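Zunura Clear-Up Kit: Set-Up Guide
Section 3: Sorting the small stuff

Now for the fun part! A tabletop covered in odds and ends can look like a lot, but it goes quickly once you get a rhythm going.

1. Spread the blue cloth flat and give yourself plenty of elbow room.
2. Pick up one thing at a time. Bring anything shiny or wrapped in close so you can check it for tears and sharp bits.
3. Lay long wrapped pieces lengthwise on the cloth, narrow end towards you. Leave any tuft or bow poking out so it keeps its lovely colour.

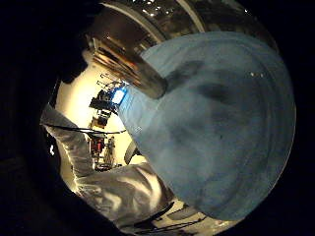
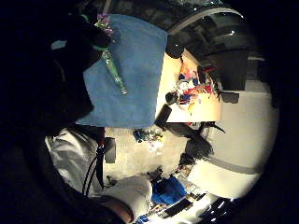

4. Fold the cloth loosely over and move on to the next piece.

Note: The tray holds 700 grams. Go lighter with glossy plastic, as it slides.

Caution: Keep cords and straps clear of your work area.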